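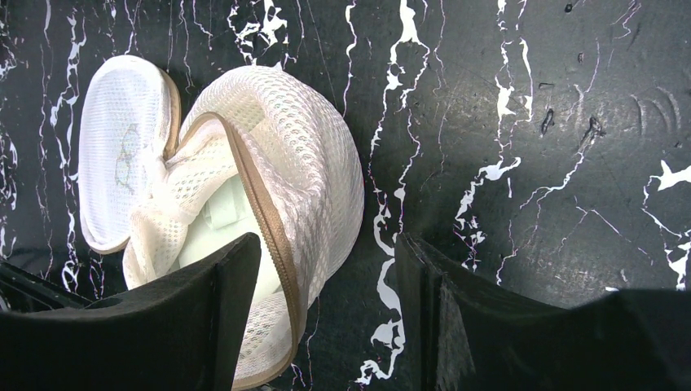
Ticket 2084
Subject: Alarcón apartment shows as booked on Zulach after a cancellation, and deposit hold placed twice
Opened by: Rutilio Contreras, owner
Product: Jallden Host (calendar and payments)
Connected channels: Zulach, own website
Door lock: Brerden keypad
Status: Closed

Original message

I rent out one apartment, listed as Alarcón. It is a one bedroom on the second floor with a sofa bed in the living room, and it sleeps four. I take bookings through Zulach and through my own website. Both calendars go through Jallden.

A family booked five nights in April through my website and canceled the next morning. Jallden shows the nights as open again. My website shows them as open. Zulach still shows them as not available, and this has been the case since yesterday. April is a good month for me and I would like those nights back on sale.

The second thing is the deposit. My deposit is 160 euros, held on the card and released after checkout. The guest says there are two holds on her card, each for 160 euros, and neither has gone away. She is asking me when she will get the money back and I do not know what to tell her.

I have already tried this:

Pressed Sync now on the calendar page. It said the sync was complete and nothing changed.
Logged out and back in.
Opened the Zulach calendar and tried to unblock the dates by hand. It says the dates are controlled by another system.
Looked at the calendar on my phone and on the laptop. Same on both.

Please do not disconnect Zulach from my account. The last time that was done I lost my nightly prices for the summer and had to type them in again.

Reply from support, 9:40 a.m.

Hello Rutilio,

Thank you for the details. We have left the Zulach connection in place and will not disconnect it without asking you.

We can see the canceled booking in your account. The cancellation was recorded correctly on our side and the nights were released in the Jallden calendar. The update that should have gone to Zulach was sent and was turned down. We are looking at why.

For the deposit, could you ask the guest for a screenshot of the two holds, with the card number covered? We need the time shown next to each one. We can see one hold in your payments page and we want to find out where the other one came from.

Could you also tell us if you changed anything on the listing that day? This includes prices, minimum stay, check-in time, house rules or the door lock settings.

Reply from owner, 10:25 a.m.

Screenshot attached. The holds are four minutes apart.

I did change the minimum stay the same evening. I put it up from two nights to three for the whole of April. I also changed the check-in time from 3 p.m. to 4 p.m. to give the cleaner longer. I did not touch the lock.

One more thing, in case it matters. The guest wrote that the payment page froze the first time and she went back and entered her card again.

Reply from support, 11:15 a.m.

That matters for the deposit, thank you. We have split this into two parts and will keep both in the same ticket.

Part one: blocked nights on Zulach

What we checked:

1. The booking record in Jallden. Canceled, with no leftover block on any of the nights.

2. The cleaning buffer. Some owners have a setting that keeps the night after a checkout closed. Yours is turned off, so it is not the cause.

3. The outgoing messages to Zulach. The cancellation message was sent and came back with an error. The error says the minimum stay in the message does not match the minimum stay on the listing.

4. The listing on Zulach. It still has a minimum stay of two nights. Jallden has three.

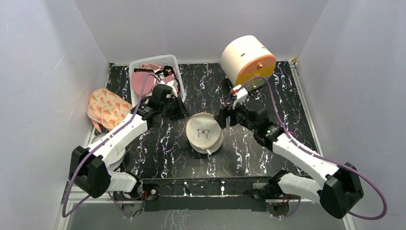
5. The rate plans on the listing. There are two on Zulach, called Standard and Weekly. Your Jallden account is linked to Standard only. Weekly was made inside Zulach and has its own minimum stay, which Jallden cannot change.

Zulach takes the minimum stay for the whole listing from whichever rate plan was set up first, and in your case that is Weekly. When you raised the number in Jallden, the two no longer agreed. Every update for April has been turned down from that point on. The new booking had already gone through by then, which is how the nights came to be closed, and the cancellation came after, so they were never opened again.

The Sync now button reports that the messages were sent. It does not report whether the channel accepted them. We have passed that on to the team that looks after the calendar page.

What we need you to do:

1. Sign in to Zulach and open the Alarcón listing.

2. Go to Rates, then Rate plans, and open Weekly.

3. Check whether there are any future bookings on it. If there are, stop and write to us.

4. If there are none, set Weekly to inactive. Do not delete it.

5. Wait ten minutes, then go to the Jallden calendar and use Resend all dates. It is in the menu next to Sync now. Your prices will not be changed by this.

Reply from owner, 12:05 p.m.

No bookings on Weekly. I had forgotten it was there. I made it the first winter for a man who was staying for work and I do not think anyone has used it since.

Set to inactive. I waited ten minutes and did the resend. The five nights are now open on Zulach. The price is right for four of them. The last night shows the winter price.

Reply from support, 12:50 p.m.

We see the same. The last night had a price typed in by hand on the Zulach side, and a price entered that way stays until someone removes it. Please open that night in the Zulach calendar, clear the price box and save. Leave the box empty and the Jallden price will fill in.

Reply from owner, 1:10 p.m.

Cleared and saved. It took a few minutes but it is the right price now. The minimum stay shows three on both.

Part two: the deposit

Reply from support, 2:30 p.m.

The first hold was placed when the guest pressed Pay and the page froze. The card company approved it, but the answer did not reach our system before the page timed out. We have no booking attached to it, so it did not show up on your payments page. The second hold belongs to the booking that was later canceled.

The second hold should have been released when the booking was canceled. Your account has deposit release set to Manual, so it was waiting for you to press Release. We can do it for you if you say yes in this ticket.

The first hold has to be released by our payments team. We have asked them to do it today. No money was taken in either case. How soon the hold disappears from the guest's view depends on her bank, and we cannot give you an exact day.

Text you can send to the guest, if it helps:

"Both deposit holds for your canceled stay at Alarcón have been released by the payment company. They were holds and no payment was collected. Your bank will remove them from your account. If you still see them after a week, please write to me and I will send you the release references."

Please wait for our next message before you send it.

Reply from owner, 2:45 p.m.

Yes, release the second one.

I thought Manual only applied to guests who had stayed. I want time to look over the apartment before the deposit goes back, but for a cancellation there is nothing to look over. Can I have it both ways?

Reply from support, 4:20 p.m.

Both holds are released. The references are on your payments page under Alarcón, and you can now write to the guest.

Yes, you can have both. Go to Payments, then Deposits, and leave After checkout on Manual. Under that there is a separate line called After cancellation. Change it to Automatic.

We also looked at the door lock while we were in the account. The Brerden keypad had made an entry code for the canceled booking and the code was removed when the booking was canceled. However, new codes still start working at 3 p.m. The lock does not follow the check-in time on the listing. If you want it to match, change the start time under Locks, then Code hours.

Reply from owner, 5:35 p.m.

Deposit setting changed. Code hours changed to 4 p.m. The guest has been told and has answered that one hold is already gone from her app.

I have a new request on Zulach for three of the April nights, so it is working. You can close this.

Closing note from support

Cause, calendar: minimum stay on an unlinked rate plan did not match Jallden, and updates were refused by the channel.
Fix, calendar: rate plan set to inactive, all dates resent, one hand-entered price cleared.
Cause, deposit: payment page timed out after the hold was approved. Release after cancellation was set to Manual.
Fix, deposit: both holds released, setting changed by owner.
Still open with the calendar team: Sync now shows complete when a channel has turned down the update.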